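# In Praise of the Small Table and the Empty Tray

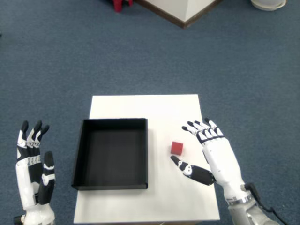 **Thaís Bragança**
*Columnist, home and workspace*

Give me a small white table, an open tray and one thing to put in it, and I'm happy for the whole morning! I've come to believe that most of us work on surfaces that are far too big. A big desk invites you to spread out, and then the spreading becomes the furniture (mine once held 2 lamps, a jar of dead pens and a mug I'd been missing since February).

A black tray on a white top is my favorite arrangement of all. You see the border right away. A little red cube sitting on the white is plainly out, and the tray is plainly waiting for it. Drawers can't do that for you, and neither can a lidded box, however pretty. Low walls are the secret, I think, because your eye goes straight to the bottom and you know what you have.

People tell me a tray is just clutter with a fence around it. I'd agree if you never emptied it! Mine gets cleared each night, and I love that moment more than I can explain – the bare dark square, ready again.

I'd also argue for color. If the table is white and the tray is black, let the small stuff be red, or yellow, or anything loud. When I moved into my place on Caldeira I bought everything in gray, and I spent that first winter patting the desk for my own eraser.

So start small. Clear one corner, put down a tray with nothing in it, and pick a single bright object to live there. Leave the rest of the room for another day, carpet and all.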